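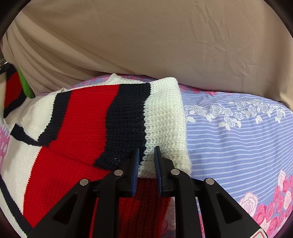 The gripper closed on the edge of a knitted garment, at the end of the cream-white band.

Beseck Student Robotics Project: Handling of Household Textiles

Print this page | E-mail this page

The Beseck project gives second-year students the opportunity to work on a practical problem in automation over a full academic year. The present group consists of 22 students and has been asked to study how everyday clothing may be picked up, spread out and folded by a machine. The work is supervised by Thulani Sithole, with technical support from Adebayo Shehu.

Students begin by carrying out each task themselves with a hand-held gripper. Recordings made in this way are reviewed in class before any programming is attempted. The group intends to complete 2,000 recordings by June, when the results will be presented to the department.

The photograph at the head of this page belongs to the knitwear section of the work. Further details are given below.

The grip. The fabric is held between two upright fingers, each lined with a ridged dark blue rubber pad. Students are asked to take hold of a single edge and to keep the fingers level with one another as they close.

The garment. Thick knitwear was chosen for the second stage of the project, following earlier exercises with tea towels and pillowcases. The broad bands of red, navy and white allow students to refer to a particular part of the garment when they write up their notes.

The setting. The knitwear is spread on a bed sheet printed with roses and thin white stripes. The project rules require that recordings be made on patterned as well as plain bedding – a point on which the assessors have placed some weight.

Students work in teams of three, and each team keeps a written log of its sessions. Logs are marked for clarity and completeness, and account for 40 per cent of the final grade. Teams wishing to change their assigned garment should apply to Mr Shehu in writing.

Page last updated March 19, 2025

3 shares | 0 comments

Contact the project office | © Beseck Student Robotics Project | Back to top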